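Home Forums Teleoperation Hardware New Posts Search

Two-arm demos on a plastic table: leader arms or hand guiding?

ntierney
Posting for opinions before we record more. The task is a white plastic table with tubular legs, two arms, one operator on leader arms. We have 280 demos so far and I'm not happy with how much they vary.

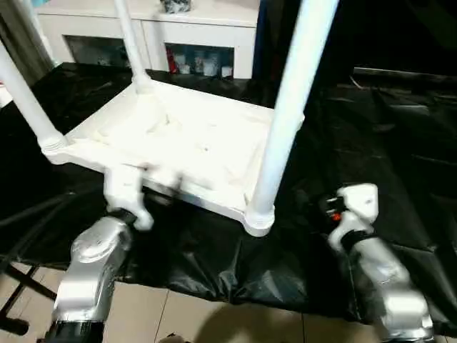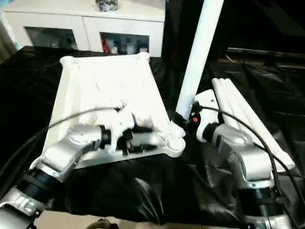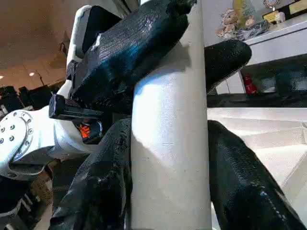 The trained policy does fine on the approach and then gets vague once both hands are supposed to be on the work. It hovers, backs off, comes in again. I think it learned that from our operators, who do the same thing when they can't judge depth. My plan is to throw out the worst 69 and redo them by moving the arms by hand. Has anyone mixed the two methods in one set?

junent_dave
We mixed them and I wouldn't do it again. With hand guiding the speed profile is completely different, and your own hands end up in the head camera. Keep the leader arms and train the operators more.

kpell
Disagree with Dave. For anything with a tight fit I want to feel the part through the arm. If the head view is the problem, guide it once, then replay the trajectory with no one in view and record the replay.

junent_dave
Replay only works if the part is in the same spot every time. On a loose sheet it won't be.

kpell
Fair, it needs a fixture. Tape would probably do.

vurnent_ops
How many operators? We had 3,235 episodes from a big rotating crew on a different job, and a smaller set from two people trained better.

ntierney
Three operators. One of them hardly hesitates at all, so I could look at her episodes separately.

vurnent_ops
Do that before you delete anything. Train on hers alone and compare.

oldbench
Also check whether your operators get the wrist views or only the head view. Ours stopped hovering when we put the wrist feed on a second monitor.

ntierney
Head view only at the moment. I'll add the monitor first and leave hand guiding alone for now. I'll post numbers when there are some.

Noreen Tierney
Morkden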